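Mitano hard wax floor oil, two years on

Posted November 8, 2022

We sanded and oiled the ground floor two years ago and I said at the time I would write it up once it had been lived on. It has now had two winters, a dog and a lot of chairs dragged back from the table.

The oil is the Mitano satin in the larger tin. I also bought the small Brandes sample pack to compare, and put both on offcuts before deciding. The Brandes went slightly orange on our boards. The Mitano darkened them a little and left the grain alone. It cost more, 71 pounds a tin from Kondano, and we needed two tins for the ground floor with some left over for repairs.

Putting it on is simple but slow. Stir it well, as the matting agent sits at the bottom like wet flour. I used a short pile roller for the open floor and a brush along the skirting. The first coat goes on thin. If it looks generous, it is too much, and it will stay tacky by the door for days. I know this from the hall, where I got tired and started pouring.

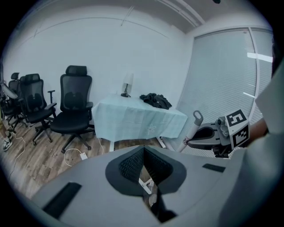 The tin says eight hours between coats. In January, with the heating low, it was closer to a full day before I could walk on it in socks. The smell was strong for two nights and gone within the week. Rags need to be laid out flat outside to dry, or kept in water, because oily rags in a heap can catch fire by themselves. The warning is on the back of the tin in very small print and ought to be on the front.

On wear, the middle of the room still looks good. The strip between the kitchen and the back door has gone dull and feels dry underfoot. Water beads on the rest of the floor and soaks in there if you leave it. Red wine wiped up straight away left nothing. A plant pot with a slow leak left a black ring, which I blame on the pot.

Patch repair was the reason I picked oil over varnish and it has mostly worked. I rubbed down the dull strip last spring with a fine pad, put on one thin coat and buffed it after fifteen minutes. You can find the join if you kneel down and look towards the window. Standing up, I can't.

I would skip the matching Mitano floor soap. It left a film. A Trumside flat mop wrung out hard with plain warm water does the job, with a drop of mild soap once a month.

Scratches show less than they did on the old varnish, though dents are dents. Felt pads on the chairs are worth more than a third coat.

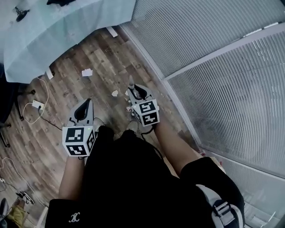 Dörte Diekmann wrote in to disagree about the soap. She has used it for years and says the film comes from putting in too much, and that half the amount on the bottle is plenty. She also thinks the dull strip needed two thin coats a day apart, and that one will have to be done again by next summer.

She may be right about the strip. I still have half a tin, so I will try it her way in the spring. I have tried less soap since and the film is fainter, but I can still feel it with bare feet.

Four out of five. I would buy the oil again at the same price and do the hall on a day when I wasn't tired.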